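Can a robot arm take over sorting and bin loading in a small shop yet?

Posted by Sieglinde Rieger, 29 September 2020

I run a small repair and finishing shop in Plolville. We do a lot of little metal and wood parts, and a big share of every day goes to chores that no customer pays for. Parts go into the tumbling bowl, parts come out of the bowl, parts get put in bins, bins go back on the shelf. Then somebody sweeps.

A dealer has been after me to lease a tabletop arm from Jaidee. He says it can load and empty a bowl and put things in bins without anyone standing there. The lease is 600 a month. I have watched his videos and they all look good, but they are his videos.

What I want to know is whether people with a shop my size are getting real work out of one of these. I don't need it to be fast. I do need it to keep going while I am on the phone or out front. Our parts are not all the same size and they don't arrive in neat rows. If it needs me to line everything up first, I may as well put them in the bowl myself. Has anybody lived with one for more than a few weeks?

Sakda Thepsuriya

Yes for some of it, no for the rest. We have had an arm on a bench for most of a year.
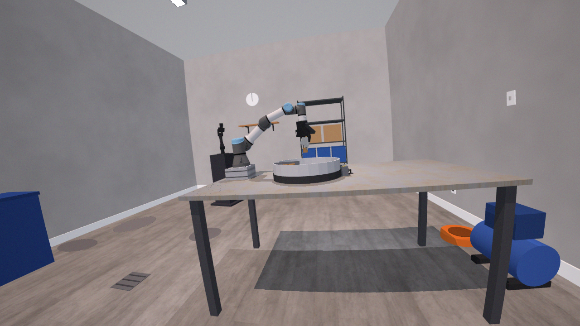 Loading a bowl is the chore I would start with. The opening is wide and it doesn't matter much where a part lands, so the arm can be a little off and still get the job done. Picking up is harder than letting go. With a small block like the orange-brown one in the fingers there, the gripper has two sides to close on and something stiff to hold. Give it a bent washer or a strip of felt and you will be walking over to help. I kept a tally in our first month. Out of 356 picks on mixed parts, 100 needed a person. On blocks alone it was 10 in the same number. So the machine is fine, and the parts decide how your day goes.

The part I would push your dealer on is emptying. Getting one thing out of a round bowl means reaching down past the wall, and the gripper body takes up more room than you expect. If a part rolls against the side, ours often can't get the fingers around it. We ended up changing how full we run the bowl -- less in it, more often.

Bins are in between. An open bin that stays in one spot on the table is easy. You teach it the spot once and leave the bin alone. If your people pick the bin up and put it back a couple of inches over, the arm doesn't know that unless you paid for a camera and somebody set the camera up right.

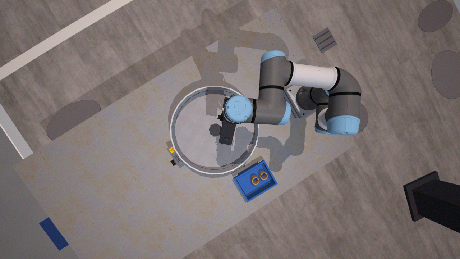

Bench from overhead, with the bowl in the middle and the blue bin holding two orange cups.

Cups like those stand up by themselves and have a rim to grab, so I count them as easy. Thin trays and anything in a bag I count as hard. We gave up on bags.

It does no sweeping, and it won't carry a bin to a shelf across the room. The base is bolted down, so it works what it can reach. Plan the table first and then look at arms.

On the money, I can't say for Plolville. Ours saves some work each day, mostly in the afternoon when we run the same part over and over. In weeks when every job is different it sits.

Stoltine

No. Bought an arm from Arkemier for the same thing and sold it. Setup was the problem. Every new part meant an evening with the teach pendant, and I was the only one who learned how. A kid after school costs less and can sweep too.

If the dealer is so sure, ask him to bring one over and run it on YOUR parts, out of a bucket, with his hands in his pockets. Ours would only do a demo at his place. Should have told me something.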